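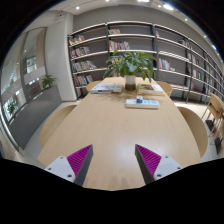 # Flanholm transcripts: questions we keep getting

**Is this the official site?**

No. Flanholm is a web comedy made by Tronska. We type up what the characters say. Tronska has never written to us, and anyone who tells you they speak for the show in our comments should be asked for proof.

**How many episodes are covered?**

There are 101 episodes and we have transcripts for 98. The other 3 were taken down before we started. People offer us "full scripts" of those every few months, and so far every one has contained a joke lifted from a later season.

**Is there a lost pilot?**

Doubtful. The whole story goes back to one forum post with no link and no clip. A pilot may exist. We'd like to see a minute of it before adding a page.

**Why are some swear words missing?**

They're bleeped in the video. We write [bleep] and leave it there. Yes, we know you can read lips. So can the last four people who emailed, and they came back with four different words for the kitchen argument.

**Do the characters break the script, or is that written too?**

Fans love to say half the show is made up on the spot. I have my doubts. The "accidental" laugh in the elevator episode is in both uploaded versions, at the same point in the same line – pretty tidy for an accident. We mark laughs as (laughs) and don't guess whether they were planned.

**Can I use the auto captions to help?**

As a first pass, fine, but check every line by ear. The captions think Flanholm is "flan home" and they drop most of the whispering. They also give the goose a speaking part.

**Who is Guo talking to in the phone calls?**

We don't know. Guo is the landlord character, and the other end of the line is never heard. The theory that it's the neighbor from season one rests on a ringtone. Please stop editing it into the cast list.

**What about the Flekurus version?**

Flekurus is a re-edit channel. It's often funny, but it moves lines around and cuts between episodes, so it's no use as a source. If your quote only shows up there, it doesn't go in.

**Someone is selling a signed script for $300. Is it real?**

We can't tell from a listing, and neither can you. Ask which episode it's for and compare it with our page. If it matches us down to our typos, keep your money.

**How do I report a mistake?**

Send the episode title, the time in the video and the line as you hear it. Fixes usually go up on Thursday. "I remember it differently" goes in a separate folder – a large one.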